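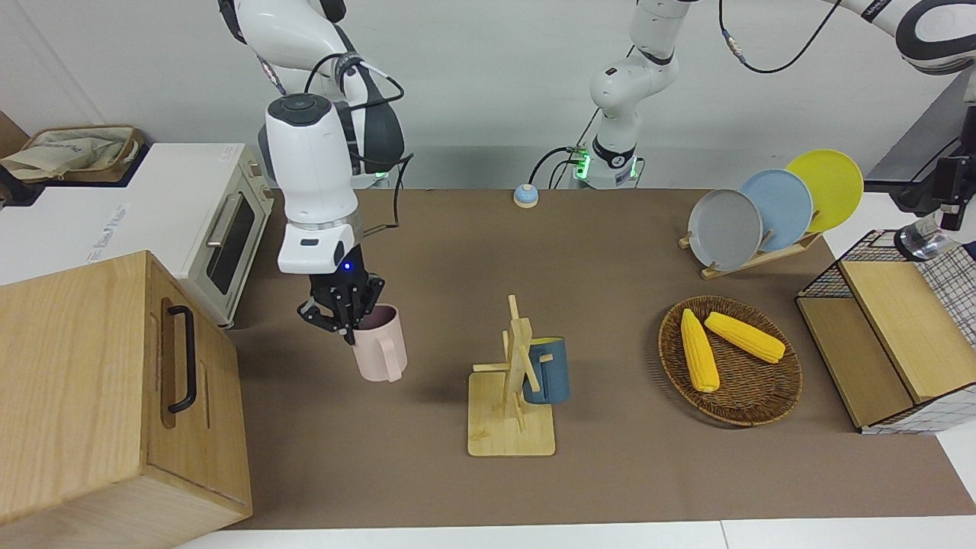 Corn, plates and mugs on a table at Kilden.

Home About Recipes Press Contact

FOR IMMEDIATE RELEASE

Kilden Cooks 286 "Ten-Minute" Healthy Recipes, Finds Few That Take Ten Minutes

Kilden, the recipe testing kitchen, today released the results of a five-month check on prep times printed with grain-free, dairy-free and vegetable-heavy recipes online. Testers cooked 286 recipes that promised ten minutes or less of prep. Only 31 of them came in on time. The median was 24 minutes, and the slowest, a stuffed cabbage with cashew cream, took an hour and six.

"We went in expecting the times to be a little hopeful," said Huiling Su, who ran the tests. "I didn't expect a cauliflower rice recipe that starts the clock after the cauliflower has been riced."

That was a common move. Many recipes list onions "diced," squash "peeled and cubed" and cashews "soaked overnight" in the ingredients, then count prep from the first line of the method. Kilden counted from the moment a tester picked up the first whole vegetable. Washing and drying greens was included. Shopping was not, and neither was washing up afterward, though testers kept a separate note of it.

Recipes were drawn from a pool of 740 that matched the search terms. Kilden dropped anything behind a paywall, anything calling for a gadget the kitchen didn't own, and near-copies of the same dish. There were a lot of near-copies. Boyang Guo, who did the sorting, found the same sweet potato brownie under nine different titles, with prep times running from five minutes to 20.
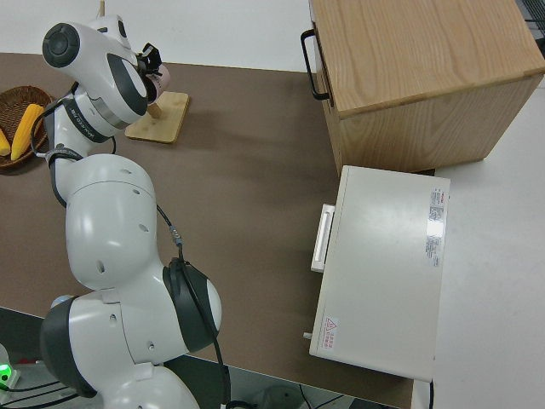

Who did the chopping

Six home cooks did the testing, none of them trained. Each recipe was made twice by two different people and the times averaged. Where the two were more than ten minutes apart, a third cook made it. Kilden does not claim this is laboratory work. A fast cook with a sharp knife will beat these numbers, and readers are free to say so, as several already have.

Blenders and food processors were allowed whenever a recipe asked for one. They helped less than the recipes suggest. Nut-based sauces in particular needed repeated stops to scrape down the bowl, a step that 44 of 52 such recipes left out.
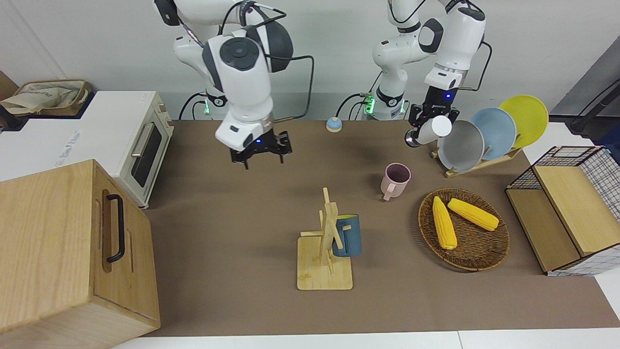 Page last changed: May 3, 2024

"A wrong time is a small thing until it's 7:15 and the kids are eating crackers," said Iveta Štefanec, one of the six cooks. "Then people decide they're bad at cooking. I'd rather see 'allow 30 minutes' and be left alone with my squash."

Kilden wrote to the owners of 50 sites before publishing. Eighteen replied. Four agreed to change their times, one of them the recipe and meal planning app Platudeck. A Platudeck editor, Chunhua Tian, said the app would put new times on 300 recipes by the end of June. Kilden will look at a sample in the summer and doesn't plan to take the number on trust.

The other replies mostly said that times are "a guide." A guide to what was not explained.
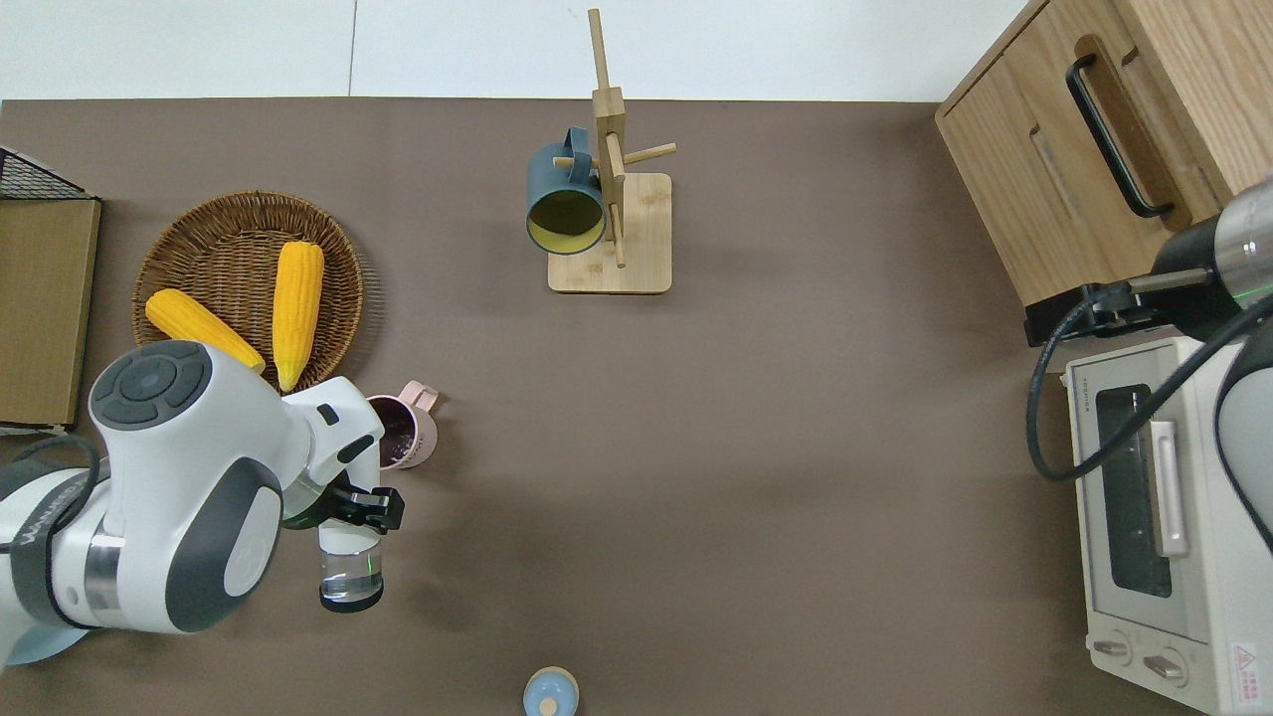 What Kilden is asking for

Count the peeling. Say up front if something has to soak, drain or chill. Print one time for a person who has never made the dish before. Kilden is not offering a badge or a seal, having seen what badges on recipe pages are worth.

The full table of results, with the slowest recipes named, is free to download from the Recipes page.

Press contact
Yanling Song, Kilden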